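Sorting Out the Returns Room

Automation at Landulo began with the job that had the highest turnover in the building. The company processes returned and unsold goods for retailers, and its oldest department is the mixed-item line, where articles that arrive without a usable barcode are picked out of bins by hand, identified and sent on to resale, repair or scrap. The line used to run on people standing at benches, bending and reaching for a full shift. Since April, part of the picking has been done by robot arms.

The change was planned as a ten-month project under the internal name Zimo. Its scope was narrow. Software and conveyors already handled boxed goods with readable labels, and those areas were left alone. Zimo dealt only with loose items, which differ in size, weight, stiffness and surface finish, and which arrive in no particular order.

Loose items are hard for a machine for reasons that any picker on the line could list. Clear plastic gives a camera very little to work with. Polished metal throws back whatever light is above it. Fabric has no fixed shape, so a grasp point that was correct a moment ago may be wrong once the cloth folds. Small items settle against the bin wall, where the fingers of a gripper have no room to close.

Pereyra, the integrator hired for the project, set up a test cell before anything was installed on the floor. The cell was used to try combinations of items in a deep metal bin with sloping sides. A gray bin on a wooden table, a KUKA arm above it and a pendant within reach made up most of the working equipment. Test loads were kept small and deliberately awkward: a glove, a pair of dark glasses, a clear plastic package lying on its side, a shiny metal cup or cylinder.
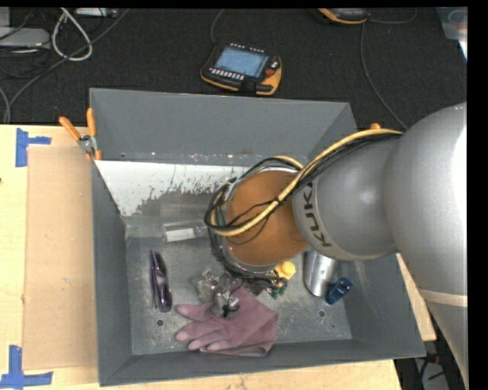
The people who chose the test loads were pickers. Reece Mapplebeck, who had worked the mixed-item line before moving to the project as a cell operator, argued early on that the engineers were testing with goods that were too clean and too well separated. His written note to the project team asked for items that touched each other and items pushed up to the wall. The request was accepted, and the pick rate in testing dropped at once. It took most of the remaining schedule to recover.

"If you only give it easy bins, you find out about the hard ones on a live shift," Mapplebeck said. "I would sooner watch it miss in the test room."

The final test series ran to 2,049 attempted picks. Each failed attempt was logged under one of 4 headings: not seen, seen but not gripped, gripped and dropped, and wrong item. The second heading was the largest. Pereyra responded with changes to the approach angle and a slower closing speed on soft goods. The slower speed costs time on every pick of that type, and Landulo accepted the cost.

The production cells are fenced, and the arm stops when a gate is opened. An operator covers two cells. When the system cannot find a grasp it considers safe, it moves on to another item, and if none is left it calls for help with a light and a message on the operator's screen. The operator can pick a grasp point on the screen, clear the item by hand or send the whole bin to a manual bench.

The work that remains for people has therefore changed in kind. Manual picking involved steady physical effort and very little waiting. Cell work involves long periods of watching with short periods of decision. Several former pickers found the first weeks more tiring than they had expected, mainly in the eyes and in concentration. Landulo now rotates operators between the cells and the manual benches at the midpoint of each shift, a change the operators proposed.

Pay was the most contested item. The line employed 50 pickers when Zimo was announced. The company committed to no layoffs during the project and let the headcount fall as people left or transferred. Operators who completed the cell course moved up one grade. Those who stayed on the benches did not, and some of them now handle a larger share of difficult bins than before, for the same wage. A review of bench grading is under way and has no published end date.

Training is another open matter. The cell course covers starting and stopping, fault recovery, the pendant and the fault log. It does not cover programming. Mapplebeck has asked for a second level that would let operators adjust grasp settings without calling Pereyra. The integrator supports the idea in principle but wants a record of each change and a way to reverse it.

Gripper wear has been higher than planned. Finger pads are inspected at every shift change and replaced from a stock of 144 kept beside the cells.

The next site in line is Atton, a smaller building with lower ceilings and an older floor. The layout there has been drawn with one manual bench directly beside each cell, so that a rejected bin travels a few steps instead of the length of the room. Pickers from Atton will spend time at the existing cells before the equipment is ordered, and they have been asked to bring their own bins.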